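The Year I Learned to Fix My Own Bike Light (and a Few Other Things)

September 2021

My grandmother's sewing box lives on the shelf above my desk now, and every time I open it I find another thing she refused to throw away. Buttons off coats that were gone before I was born. A zipper pull. A curl of elastic in a twist of tissue paper. I used to think of this as a sort of sickness she had picked up from being poor as a girl, and I'm sorry to say I teased her for it. These days I have a drawer of my own that would make her very proud.

It started with the bike light in April. I'd had it for years, it went out on my way home one evening on the Girard hill, and I did what I have always done, meaning I sat down with a cup of tea and looked up the price of a new one. It was 34 dollars. I had the thing in my cart! Then my neighbor Hrefna Hedegaard came by to return a casserole dish, saw the old light on the counter, and asked me what was wrong with it. I said it was broken. She said yes, but what was wrong with it – and I had no answer at all. I had never once wondered.

So we took the back off at the kitchen table with a screwdriver from the junk drawer, and there was a little wire that had come away from its place. Even I could see it. Hrefna took it home with her, and the next morning it was in my mailbox, working, with a note that said "5 minutes, and most of that was finding my glasses."

I won't pretend I became handy overnight. My first try at darning a sock gave me a lump so hard I could feel it through my boot, and I walked all the way to the library on it out of pure stubbornness. I glued a mug handle back on upside down (it's a pencil cup now). I took apart the kitchen radio and had it in pieces on a tray for most of May, with a dish towel over it like a sleeping parrot. But the radio did come back. It crackles a bit on the low end of the dial, and I've grown fond of the crackle.

What has changed the most is how I look at small parts. A hinge pin, a spring, a bit of wire with a plug on it – I used to sweep those into the trash with the crumbs. Now they go into jam jars on the windowsill, and I feel rich when the sun hits them. My sister says I have turned into Grandma, and I told her thank you.

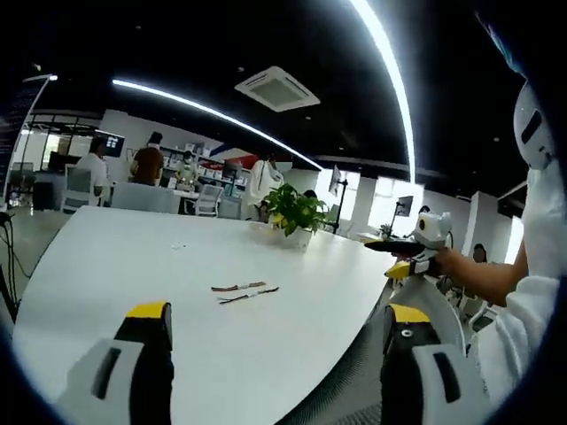

Two little red and black cables. The sort of thing I would have tossed a year ago.

I do want to say a word about labels, as I've learned this the hard way. Put a label on the jar. Put another one inside the jar, on a slip of paper, for when the first one falls off. I had a lovely collection of screws from the hall lamp, the porch lamp and the toaster, all in together, and I spent a rainy Sunday trying every last one of them in the toaster. My tea went cold twice.

And be gentle with yourself about the things you can't fix. I carried my old Kamora slow cooker around for weeks, asking anyone who would stand still, and the kind man at the repair table in Marnmont finally told me it was time to let it go. It had been a wedding present. I had made chili in it for every snow day for 18 years, including the year the power kept cutting out and we ate it half cooked with crackers. I kept the lid. It fits my big blue skillet almost perfectly, if you don't mind a little steam getting out on one side, and I don't.

There are plenty of jobs waiting. The winter coat needs a new lining, and I've bought the fabric, a soft plum color, more than I need because the woman at the shop was so nice about it. The porch chair wobbles. The lamp from my uncle's house flickers when a truck goes by, and that one I am leaving to Hrefna, because anything that plugs into the wall still makes me nervous and I think it ought to.

If you've mended something lately, please tell me about it in the comments, even if it came out ugly. I'd especially love to hear from anybody who has relined a coat with set-in sleeves. I have watched over 30 videos on it by now and I still can't work out which way the pleat in the back is supposed to go.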